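Projects > Hirley shared workshop > Bretalar > README

Jayanthi Namboodiri, 25th November

Bretalar: putting groceries in a basket with a home-built arm

Hi! You've found the notes and recordings for Bretalar, the arm I've been building in the shared workshop at Hirley with a lot of help from Tatsuya Hamada and Junpei Wada. It picks packets off a shelf and puts them in a shopping basket. Some days it also takes them back out, and that's harder than you'd think (baskets have handles, more on that further down).

The download has 200 episodes in it. I started recording in June, threw away nearly everything from the first few weeks, and what you get is what I'd be happy to train on myself. If you want the bad early stuff too, write to me and I'll dig it out, it's on a drive somewhere under my bench.

What's in the folder

episodes/ has one folder per episode, with the wrist video, the joint log and a little notes file
calib/ holds the camera calibration, one file for each time I took the mount off and put it back
parts/ is the printed stuff: the wrist bracket, the cable clip and a spacer I no longer use but can't bring myself to delete
scripts/ has the player and the converter, both written late at night, sorry about the variable names

Every notes file says who was driving, what we were going for and how it ended. Junpei writes very short notes. If you see "ok" and nothing else, that's Junpei being pleased.

The build

The arm has 7 joints, and in the logs they're numbered from the base up. I kept the casings white. I'd been planning to paint them, but then Katsuhiko Onishi pointed out that you can spot a hairline crack on white plastic from across the room, and after that I didn't want to touch them! The screws are all the same size on the outside, so you need one driver and that's it. I feel strongly about this after years of fixing other people's projects.

The camera sits on a black bracket clamped around the arm and looks down along the hand. I went through a pile of bracket versions. The first ones were skinny and pretty and flexed every time the arm stopped, so the video shook like a bus window. The one in parts/ now is chunky and ugly and it stays put. Print it solid. I tried saving filament and had to print it again the next day.

The fingers end in black rubber pads. They wear, and they pick up dust from the workshop floor if you so much as look away, so wipe them before you record. I give mine a rub with a damp cloth and then let them dry while I'm fussing with the lights.

There's a black fabric sleeve over the upper part of the arm too. Tatsuya sewed it after a cable snagged on a shelf corner and pulled a connector out, and it has saved me a lot of grief ever since. It does bunch up when the arm folds, and then it can take up a good chunk of the wrist view. I've left those episodes in. A policy that falls over the moment it sees some cloth isn't much use to me, and if you'd rather skip them, filter on the sleeve flag in the notes.
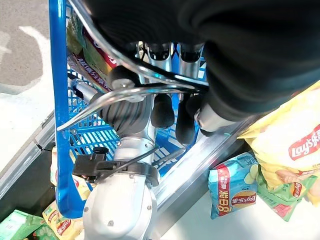
Handles gave us more trouble than anything else in the whole project. A basket handle is shiny, it swings, and it's right where the arm wants to go. Our first approach was to come straight down, which works beautifully until the handle drifts a little and you hook it on the way out and drag the whole basket off with you. Junpei now drives in from the side with the wrist tipped, drops low, lets go, and backs out along the same path. Slow, but it's the way I'd learn it if I were starting over. Episodes done like that are tagged side-entry.

Chip bags are the other thing. They're slippery, they're puffy, and they crackle in a way that made everybody in the workshop turn around the first time. Grip too softly and the bag slides down between the fingers, grip too hard and you have crumbs. I set the grip limit at 25 percent for anything with air in it and haven't touched it since. Boxes can take more, use your own judgment there.

How we recorded

A person drives the arm for every episode, there's no autonomous running in this release at all. Most of the driving is me or Junpei, with a batch from Masanobu Hoshino, who had never driven an arm before and was better than both of us by the end of the afternoon. His episodes are smoother than mine and I've made my peace with it.

Between episodes we shuffle things around. The basket gets nudged, the packets get swapped, and now and then somebody turns a bag back to front. I didn't write down exact positions. If you need them you'll have to get them from the video, and if you do that, please send them back to me so I can add them!

Things to watch out for

Joint four has a bit of slop. You'll see it in the logs as a tiny kick when the arm changes direction. I've shimmed it and it's better, but it isn't gone.

The clock on the camera and the clock on the controller drift apart over a long session. The converter lines them up at the start and end of each episode, so use the converted files unless you enjoy suffering.

Shiny things blow out. Metal rails, foil bags, anything chrome. I run the exposure low and you still get white streaks.

Don't use this to judge how well an arm does in a real store. It's one arm, our stuff and our way of laying things out.

What's next

I've ordered the motors for version 2, from a small shop called Ueda, and I'm hoping to move the cable inside the casing so it doesn't loop around the outside anymore. The folks at the Taltwood makerspace want to build one as well, so the parts list is getting a proper cleanup, with links that work and everything. If you're building along, wait for that before you buy the bearings. I got the wrong ones twice.

Using it

Take it, train on it, print the parts, change whatever you like. Put the name Bretalar somewhere in your write-up and tell me about it. I love seeing what people do with it, even when it's just a clip of the arm dropping things. If a file won't open, send me the episode folder name and I'll put up a new copy.

Contact: Jayanthi Namboodiri, Hirley shared workshop | © Bretalar project | Back to top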